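双腕セルのグリッパ比較メモ:布物と薄物

前回の続き。平行開閉グリッパの指先を標準の樹脂爪からシリコン被覆の爪に替え、同じ条件で把持率を取り直した。アームとコントローラは変更なし。制御周期は200Hz、最大開き幅は60mm。

条件は次のとおり。
・対象物は布袋、畳んだ布、ぬいぐるみ、緩衝材、薄い板状の物
・遠隔操作で各23回、左右の腕を交互に使用
・5秒間保持できたら成功とする

標準爪では、布袋とぬいぐるみはほぼ問題なく掴める。失敗が集中したのは緩衝材の下に入った薄物で、爪が上のシートだけを挟んで滑る。押し付けを強くすると、今度は床の布ごとつまんでしまう。シリコン爪では滑りが減った反面、布に引っかかって離れないことがあった。解放時の開き幅を2mm増やしたら改善した。

指先の摩擦を上げれば全部解決すると思っていたが、薄物に限れば爪の先端厚のほうが効く。Wirnbyの薄型爪を借りて試したところ、シートの端をめくる動作がかなり楽になった。ただし先端がたわむため、ぬいぐるみのような厚みのある物では保持が安定しない。左を標準爪、右を薄型爪にする構成が今のところ妥当だと思う。

カメラは俯瞰の固定一台。手首カメラも検討したが、ケーブルがもう一本増えると肘の可動域に干渉しそうなので見送った。現状でもグリッパ側のケーブルは輪になって余っており、取り回しは次の課題にしている。

もう一点、内壁の柄について。赤い大柄の壁紙と蔓草模様の床布の組み合わせは、無地の背景に比べて物体の切り出しが不安定になる。特に透明な緩衝材は輪郭が床の柄に埋もれる。閾値の調整では追いつかず、学習データ側で対応する予定。

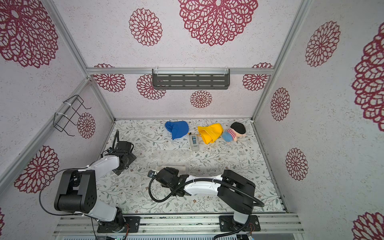
文:Jolene Hinds 2020/11/02 カテゴリ:グリッパ

右腕のグリッパの下にあるベージュの平たい物が、上で書いた薄物。一部が緩衝材の下に入る配置で、シートをめくってから掴むか、見えている側を直接挟むかで手順が分かれる。直接挟むほうが速いものの、進入角が浅いと爪の背がシートを押してしまう。

左腕は布袋と畳んだ布を主に担当させている。奥の壁に渡したレールの棚は、今回の試験では使っていない。

Angelica Samonteさんから、吸着パッドとの比較はしないのかと質問をもらった。布は通気があるので期待薄だが、薄物には有効かもしれない。Sunditdenの小型ポンプが12月に届くので、取り付け板を作ってから測る。爪の図面は寸法を直して次の記事に載せる。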